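Buy the Fingertips First

By Narendra Nishad

Every April our group at Vekdale sits down with a spreadsheet and a pot of coffee, and every April I get excited all over again. I love this part of the year! Buying things for a robot that works at a kitchen counter is the closest my job comes to a birthday.

So take this as the opinion of a happy man: most small labs spend their money in the wrong order. They start with the arm. They fall for a spec sheet, give it nearly everything, and then try to do kitchen work with whatever is left in the drawer.

Our budget for the small stuff this year was $1096. I asked for $1000 and the extra came from a canceled order for a second Fiadzo mount. Of that, $400 went to gripper fingers and the pads that go on them, and I'd do it again tomorrow.
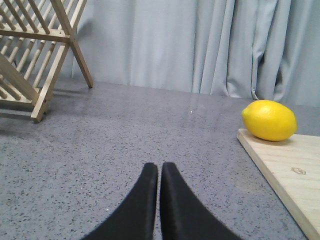
What the counter asks for

A lemon on a cutting board is a wonderful test of a budget. It's dimpled, it's rounded, it can roll, and the board under it puts it at a different height from the counter. You can own the finest arm in Traltcombe and still chase that lemon into the curtain if the fingertips are slick. Dark, padded fingers with narrow tips are what we keep coming back to, and a wooden dish rack with its slanted dowels is next on our list of things to get good at.

Groceries belong in the plan too (lemons, mostly), and so do cutting boards, and a decent camera cable. We used to pay for all that out of pocket, which made people stingy about trying things. Now there's a line for it, and on a Saturday you'll find folks in here just because they had an idea on the drive home.

Leave room for spares

We keep 6 spare sets of pads on the shelf. Skestov, the supplier we use, ships slowly, and a worn pad on a Tuesday used to cost us the rest of the week. I'd give up a faster computer before I gave up that shelf.

Some of my colleagues disagree, and they have a point: an arm lasts for years and pads don't. But the pad is the part that touches the lemon. If you're filling in your own spreadsheet this spring, try starting at the fingertips and working back toward the wall. I'd love to hear what you end up ordering.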